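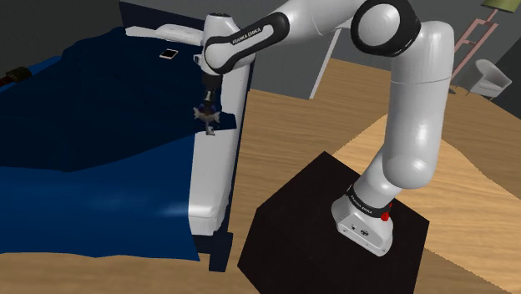
Skutside Bedding Words

A word list and label set for beds, bedding and bedroom textiles, as people really write about them

Welcome! Skutside is a collection of short texts about bedding (shop listings, care labels, swap-group posts, guest house inventories) with every bedding word marked and matched to a plain entry in a glossary. If you have ever tried to work out whether a coverlet, a bedspread and a quilt are the same thing in three different listings, you already know why we got hooked on this.

Version

Second release, 3/9/18. The first one went out the previous May and had no care labels in it at all, which a lot of people wrote in about. They were right, and the labels have become our favorite part.

What you get

entries.csv holds the glossary, 162 entries, one per line.
texts/ holds the source texts, one plain text file each, UTF-8.
marks.csv says where each bedding word starts and ends in its text and which entry it belongs to.
sizes.csv covers the size names, with measurements in inches and centimeters.
CHANGES has everything that moved between releases.

The columns in entries.csv are id, headword, variants, group, meaning and note. Variants are separated by semicolons. The note column is free text and can be empty, but please read it when it isn't! That's where we put things like "in older listings this can also mean the pillow itself" under bolster cover.

Groups

Every entry sits in one of 12 groups. The big ones are sheets, covers, fillings, pillows and weaves. The small ones are more fun. "Edges" has piping, hemstitch, scallop and flange, and "closures" has everything people do to keep a duvet inside its cover, from corner ties to snaps to a plain folded flap that lets half the duvet out by morning.

We went back and forth on whether mattress toppers belong with fillings or get a group of their own. For now they are in a group called "layers" with mattress pads and underblankets. If you sort by group and something seems to be missing, look there first.

Where the texts come from

Most were written for this project by people who sell, wash, sew or simply own a lot of bedding. A second part comes from Finen, a linen shop that let us have its old catalog copy, typos and all. The typos stay in. We love them (there is a "fitted sheep" in there that found its way onto a mug), and they are useful too, as a matcher that only knows clean spelling falls over quickly on real listings.

The Danladi texts are inventories from a small guest house. They are short and very clipped: "2 dbl flat wht, 1 worn." If your tool can read those, it can probably read anything.

How the marking was done

Each text was marked by two people working apart, and then the two versions were compared. Where they disagreed, a third person chose and left a reason in the notes. In all, 145 of those disagreements are listed in full in CHANGES, and they make surprisingly good reading. The longest one is about "throw." Is it a blanket? Is it decoration? We settled on blanket when the text mentions warmth or weight, and decoration when it only mentions color or draping.

Some rules that come up a lot:

Mark the whole phrase, so "fitted deep-pocket sheet" is one mark.
Leave out brand names and prices.
Thread counts get marked only when the number is attached to a fabric.
"Set" is never marked alone.
"Comforter" and "duvet" are separate entries, even when a writer swaps them halfway through a listing.

Getting started

Unpack the archive and open entries.csv in any spreadsheet program. That's enough for browsing. If you want to search the texts too, the Prevport script in tools/ takes a word and prints every sentence that uses it, with the entry id beside each one. It needs nothing installed beyond Python 3. Try it with "sham" and settle in for a while.

Known gaps

Crib and bunk bedding is thin. Wool words are good, silk words are poor. Nearly all the writers are American, so "eiderdown" and "valance sheet" hardly appear, and "duvet" is used more loosely than it would be in Britain. Size names cover twin through California king, plus 4 European sizes, and we would be thrilled to get more.

Sending in corrections

Please do! A line with the entry id, what's wrong and what it should say is plenty. New texts are welcome as long as you wrote them yourself or have permission from whoever did. Please take out names, addresses and phone numbers before you send anything.

Using it

Free for any use, including paid work. Mention Skutside somewhere if you publish results, and if you build a crossword out of the glossary, send us a copy.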